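How to match plastic lids with their containers

By Maj-Britt Söderlund

In October I moved from Batwood to a smaller kitchen in Dullcombe, and I found that I owned 56 lids. For many of them I had no container any more. I wrote down the method I used, and my sister has used it also in her home.

What you need

A table with free space, a damp cloth, a soft pencil, masking tape and one box for the lids which stay alone. Plan one evening for it.

Step 1. Empty the cupboard

Take out all lids and all containers in the same go. Look also in the refrigerator, in the freezer and in your lunch bag. I forgot the freezer the first time and I had to begin again with the round ones.

Step 2. Wipe the table

Crumbs under a lid make it stand crooked, and then you believe that it is bent. Wipe the wood with the damp cloth and let it dry before you start.

Step 3. Check if the lid is flat

Lay one lid on the table and press lightly on the rim, first on one side and then on the opposite side. If it rocks, it is warped and will not close well. Turn it over and try again, for some lids have a rim that is higher on one face.

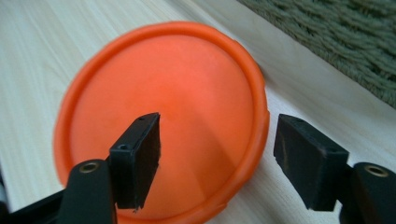
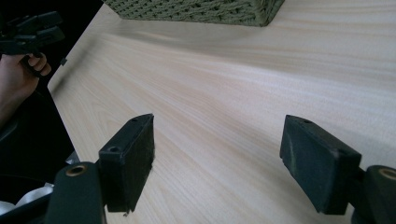 Go around the rim slowly with your thumb. You are feeling for cracks, and for old food that sits in the groove. A small crack in the rim is enough to let soup out in a bag, so I do not keep such lids, even when the color is nice.

Step 4. Sort by shape, then by size

Make one pile for round lids and one for those with corners. Inside each pile put the biggest at the bottom. Do not sort by color. My old Hovland boxes were sold with lids in mixed colors, and I lost much time on this mistake.

Step 5. Try each lid on a container

Press the lid down all the way around. Then lift the container a little by the lid, over the table. If it holds, write the same number on two pieces of tape and put one on the lid and one under the container.

Step 6. Decide about the rest

Lids without a container go into the box. I keep the box for 2 months. Flat round lids can be used under flower pots. Warped lids go to plastic recycling, if your town accepts them.

After this work I had 13 pairs left, and they fit on one shelf. The containers stand inside each other and the lids stand upright beside them, in an old Prenis bread tin.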